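The junk bin

I've been meaning to write about sorting for a while, mostly because Stela Iordache asked me how I do it and I gave her a bad answer on the phone. So this is the longer version.

I don't sort on a table. I tried that for two years. Small things roll off tables, and anything flat gets pushed under something else until you have a heap again. What I use now is a pair of gray metal bins set one behind the other. You take things from one, you put them in the other, and when the first one is bare you're done. The sides slope in, so whatever you drop ends up on the floor of the bin where you can see it.

The bins came from a closing sale at Mocanu, the kitchen supply place. I paid 100 for the two. They were already used hard and I've made them worse. I scrubbed them once with a steel pad, which was a mistake, and after that I stopped caring. If you want yours to look nice, line them with a towel. I did that for a month and spent more time washing towels than sorting.

The rule I settled on is that I only deal with a few things at once. I used to dump a whole drawer in, 200 little items in a pile, and then stand there. My record was a kitchen drawer with 229 things in it, and I know that because I wrote it down out of spite. It took all of a Tuesday and I put half of it back where it came from. A handful at a time goes much faster.

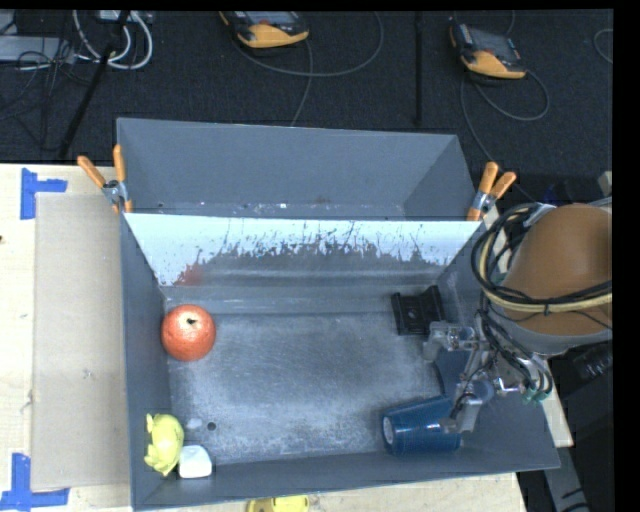 Oana Marinescu

A red apple, a blue cup on its side, a small white block, something yellow-green that looks like a toy, and a black plastic piece shaped like a bracket or a holder. I think that's a pretty fair sample of what collects on any flat surface in a house.

The apple is easy. Food goes to the kitchen right away, before anything else. I once left a pear in a sorting bin over a long weekend and I won't do that again.

The cup is easy too. Dishes go to the sink, and I don't look them over or wonder if we need that many. That's a separate job for a separate day. If you start thinking about the cup cupboard while you're holding one cup, you'll end up with every cup you own on the counter.

Toys go in the basket in the hall. I'm not strict about this. If I can't tell what a thing is but it's a bright color and it would fit in a kid's hand, it goes in the basket too, and somebody will claim it or they won't. Small blocks go with it. I used to have a box just for blocks, but then there were always two or three outside the box and I had to go find the box.

The black plastic things are the real problem. Brackets, holders, clips, the part that came with the shelf and wasn't needed for the shelf. Stela keeps all of hers in a Wilix tin and says she uses one a year. I keep mine in a shoebox with a date on the lid, and in December I go through it. If I still don't know what a piece belongs to, it goes out. Last time I threw away a part and then found out it was for the Grotov lamp in the bedroom. The lamp leans a little now. I can live with that.

A few practical notes, since she asked.

Wipe the bin before you start. Crumbs and grit end up on everything otherwise.

Leave some open space in the middle of the floor. When the middle fills up, stop adding and start taking out.

Don't put paper in with the rest. Paper needs reading and reading is slow. I have a Prusteck tray for it by the door, and it's full, and that will have to be another post.

Next on my list is the drawer under the oven. I opened it this morning and closed it again.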